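Cuadrícula de cinta

Una cuadrícula de cinta es una retícula provisional hecha con tiras de cinta adhesiva sobre una superficie de trabajo, normalmente una mesa, un banco o un tablero. Divide el plano en celdas que sirven para colocar objetos en posiciones repetibles, repartir tareas por zonas o comparar disposiciones sin necesidad de medir cada vez. Se emplea en talleres, aulas, laboratorios, mesas de embalaje y estudios de fotografía de producto.

En el habla de los talleres recibe también los nombres de retícula, cuadriculado o, de forma menos precisa, plantilla. Este último término se reserva en rigor para las piezas rígidas con huecos o contornos recortados.

Características

La cuadrícula se compone de dos familias de líneas. Las longitudinales siguen el lado mayor de la mesa o parten del lugar que ocupa el operario, y las transversales las cruzan. El espacio que encierran dos líneas consecutivas de cada familia se llama celda. Las celdas no tienen por qué ser cuadradas ni iguales entre sí: en muchas mesas las de los bordes quedan más estrechas, porque el trazado comienza en el centro y el resto se absorbe en los extremos.

El paso es la distancia entre los ejes de dos líneas paralelas. Conviene distinguirlo de la luz de la celda, que es el espacio libre entre los bordes interiores de la cinta. Con una cinta ancha la diferencia es apreciable, y la confusión entre ambas medidas es la causa más corriente de que dos mesas supuestamente iguales no coincidan.

Materiales

Las cintas más usadas son la de enmascarar, de papel crepado, y las de vinilo o PVC. La primera se rasga con los dedos y se retira con facilidad, pero absorbe la suciedad y pierde el canto recto en poco tiempo. El vinilo resiste mejor el roce y admite la limpieza con un paño húmedo, aunque se estira al aplicarlo y tiende a encoger después. La cinta de tela, muy adherente, deja restos y apenas se utiliza para este fin.

La elección del color depende del fondo. Sobre superficies claras se prefieren el negro, el rojo o el azul. Sobre tableros marrones el azul oscuro ofrece un contraste moderado, suficiente para situar un objeto y poco molesto para quien pasa horas delante de la mesa. El amarillo destaca más, pero en muchos locales está reservado a las marcas de suelo.

Entre los productos comerciales figuran los rollos de Nerix, en vinilo mate, y los de Marchal, en papel. Horico vende un juego con rollo, regla y escuadra destinado a centros de enseñanza.

Trazado

La superficie se limpia y se deja secar antes de empezar. El método habitual parte de una línea maestra, paralela al borde más recto de la mesa, a partir de la cual se marcan con lápiz los puntos de paso en los dos extremos. Cada tira se fija primero en un lado, se lleva tensa hasta el otro sin estirarla y se asienta después con la palma o con una espátula blanda.

Las líneas transversales se colocan cuando ya están puestas todas las longitudinales. La perpendicularidad se comprueba comparando las dos diagonales de una celda grande, que deben medir lo mismo. En un tablero de 63 por 40 centímetros, por ejemplo, basta con hacerlo en dos esquinas opuestas.

Cuando hay elementos fijos sobre la mesa, como bases atornilladas, tornillos de banco o lámparas, la cinta se interrumpe en su contorno o queda pisada por ellos. La segunda solución es más rápida, pero obliga a desmontar la pieza para renovar la línea.

Interrupciones y deterioro

Una cuadrícula en uso rara vez se mantiene completa. Las tiras se levantan por los extremos, se arrugan al arrastrar objetos pesados y acaban partiéndose. También es frecuente encontrar tramos cortos que terminan dentro de una celda, sin llegar a la línea siguiente – a veces restos de un trazado anterior, a veces marcas añadidas a propósito. 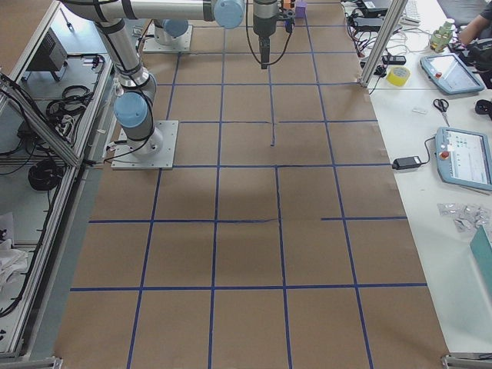

Cuadrícula de cinta azul oscuro sobre una superficie marrón. Una línea transversal se interrumpe cerca del centro y continúa más a la derecha; a la izquierda del corte la cinta se ve fina y arrugada.

Timothée Lecomte sostiene que una línea rota debe reponerse entera, de borde a borde, porque el parche introduce un escalón y casi nunca queda alineado con los dos cabos. En el manual de taller de Narkora se admite el parche si el tramo dañado no supera la longitud de una celda y la línea no se usa como referencia de medida.

Para retirar la cinta se tira de ella despacio y en ángulo bajo. El adhesivo que permanece se elimina con alcohol o con un disolvente suave, previa prueba en una zona poco visible si el tablero está barnizado.

Identificación de las celdas

En mesas con pocas divisiones las celdas se nombran por su posición. En las mayores se asignan letras a las columnas y números a las filas, escritos en el borde con rotulador o en etiquetas. El origen suele fijarse en la esquina inferior izquierda vista por el operario, aunque algunos talleres prefieren la superior izquierda, por analogía con las hojas de cálculo.

Véase también

Banco de trabajo
Cinta de enmascarar
Marcado de suelos
Tapete de corte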